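팀장 단 지 두 달 됐는데 느낀 거 좀 풀어봄. 길어질 것 같으니까 관심 없는 분은 뮤트 부탁드려요 ㅋㅋ

1/ 우리 회사(Almont)는 사무실이 두 군데임. 본사가 Golton에 있고 나는 Kornuvcombe 쪽 고객지원팀. 본사까지 기차로 한참 걸려서 다들 어지간하면 화상으로 때운다. 나도 그랬고.

2/ 1월에 근무표 개편이 내려왔다. 야간 교대를 3주 주기에서 2주 주기로 바꾼다는 내용. 우리 팀 19명 전원한테 걸리는 일인데 나는 이걸 메일로 전달했음. 본사에서 온 거 거의 그대로 복붙해서 맨 위에 "참고 부탁드립니다" 한 줄 붙이고.

3/ 답장이 하나도 안 왔다. 나는 그걸 다들 괜찮다는 뜻으로 읽었다. 지금 생각하면 이마를 치고 싶음.

4/ 그 주 토요일 밤 11시쯤 단톡에 장문이 올라왔다. 요약하면 "팀장님은 이거 읽어보고 보내신 거 맞나요?" 였음. 읽긴 읽었지... 근데 누가 애 등원 때문에 야간 못 바꾸는지, 누가 막차 시간에 걸리는지 그런 건 하나도 생각 안 하고 읽었지.

5/ 처음엔 억울했다. 내가 정한 것도 아닌데 왜 나한테? 그래서 답장을 길게 썼다. 본사 방침이고 저도 전달받은 입장이고 어쩌고저쩌고. 다행히 전송은 안 누름. 써놓고 보니까 딱 내가 사원 때 제일 싫어하던 팀장 말투더라고요.

6/ 월요일에 출근해서 한 명씩 얘기했다. 회의실 예약 안 하고 그냥 탕비실이나 계단참에서. 한 사람당 10분 생각했는데 제일 길었던 분은 한 시간 넘게 얘기함. 근무표 얘기는 앞에 5분 하고 나머지는 작년부터 쌓인 거였다. 헤드셋 교체 신청한 거, 휴가 반려된 거, 전 팀장 때 흐지부지된 거 전부 다.

7/ 듣다가 좀 놀란 게, 2주 주기 자체를 싫어하는 사람은 생각보다 적었음. 오히려 좋다는 분도 있었다. 다들 화난 지점은 "왜 메일로 왔냐" 하나였다.

8/ 그다음이 본사. 운영 쪽에 메일을 두 번 보냈는데 두 번 다 "검토하겠습니다"로 끝남. 중간에 낀 기획 담당분께 좀 말씀 전해달라고도 해봤다. 전해주시긴 했는데 내 얘기가 한 다리 건너가니까 "Kornuvcombe 팀이 교대 개편 반대한다"로 바뀌어 있더라. 반대한 적 없는데요!!

9/ 그래서 그냥 기차표 끊었다. 반차 쓰려다가 출장으로 올렸더니 승인해주심 (이것도 진작 물어볼걸). 내려가는 내내 노트에 할 말 정리했는데 막상 가서는 노트를 안 펼쳤음.

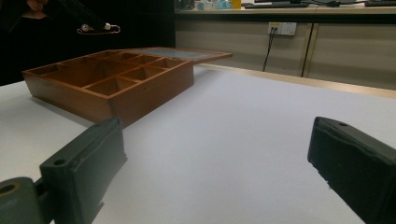 나무 칸막이 트레이. 칸 크기가 제각각인 게 마음에 듦

10/ 운영 쪽이랑 마주 앉아서 얘기한 시간은 40분. 메일로 2주 넘게 안 풀리던 게 거기서 거의 풀렸다. 야간 불가 시간대를 미리 받고 나서 표를 짜는 걸로. 엄청난 양보도 아니고 그쪽도 "아 그런 사정이면 진작 말씀하시지" 하는데 할 말이 없더라. 말은 했는데 메일로 해서 그렇죠 ㅠㅠ

11/ 게다가 이번 개편이 왜 나왔는지도 그날 처음 제대로 들었다. Tshabalala라고 사내에서 쓰는 티켓 시스템이 있는데, 지난달에 밤 시간에 밀린 문의가 1207건이었다고 한다. 그중 391건이 우리 쪽으로 배정된 거. 이 숫자를 내가 알고 팀에 얘기했으면 분위기가 많이 달랐을 것 같다. 메일에는 "효율화 차원"이라고만 적혀 있었음. 효율화라는 단어 이제 좀 금지하면 안 되나.

12/ 돌아와서는 팀 전체한테 내 입으로 설명했다. 슬라이드 안 만들고 화이트보드에 숫자 두 개 쓰고 시작. 중간에 질문이 너무 많이 나와서 예정보다 길어졌고, 내가 모르는 건 모른다고 하고 적어뒀다가 다음 날 답 드렸음. 떨려서 물을 세 컵 마심.

13/ 그렇다고 전원이 만족한 건 아님. 한 분은 지금도 3주가 낫다고 하시고, 그 의견은 나도 일리 있다고 본다. 두 달 돌려보고 다시 얘기하기로 했고 이 약속은 달력에 박아뒀어요. 까먹으면 진짜 끝이다...

14/ 선배 팀장한테 이 얘기를 했더니 "원래 팀장은 돌아다니는 게 일이야" 하심. 사원일 때는 팀장이 자리에 없으면 어디서 노는 줄 알았는데. 죄송합니다 그때 팀장님.

15/ 요즘 바꾼 습관 하나. 사람 일정이나 돈에 영향 가는 얘기는 무조건 말로 먼저 하고, 메일은 그다음에 정리용으로만 보낸다. 순서만 바꿨는데 답장이 옴. "네 아까 말씀하신 대로요" 이런 짧은 답장이지만 저는 이게 그렇게 반갑더라고요.

16/ 물론 단점도 있다. 시간이 너무 많이 듦. 지난주는 내 업무를 거의 퇴근 시간 지나서 했고 이렇게 오래는 못 할 것 같음. 어디까지 직접 가고 어디부터 메일로 해도 되는지 아직 감이 없어서, 비슷한 규모 팀 맡고 계신 분들은 어떻게 하시는지 진짜 궁금해요. 멘션 주세요.

17/ 아 그리고 화상회의로도 되지 않냐는 질문 미리 답하자면, 나도 된다고 생각했던 사람임. 이미 얼굴 아는 사이면 되는 것 같고, 처음 부딪치는 문제를 모르는 사람이랑 푸는 건 나는 안 됐다. 내가 화면에서 말을 못 하는 편이라 그럴 수도 있음!

18/ 추가) 리더십 책 추천해주시는 분들 감사합니다. 다만 작년에 산 것도 아직 앞에 30쪽만 읽어서요... 2000자 이내로 요약된 버전 있으면 그걸로 부탁드려요 ㅋㅋㅋ

19/ 추가2) 헤드셋은 교체 승인 났습니다. 다음 주에 온대요.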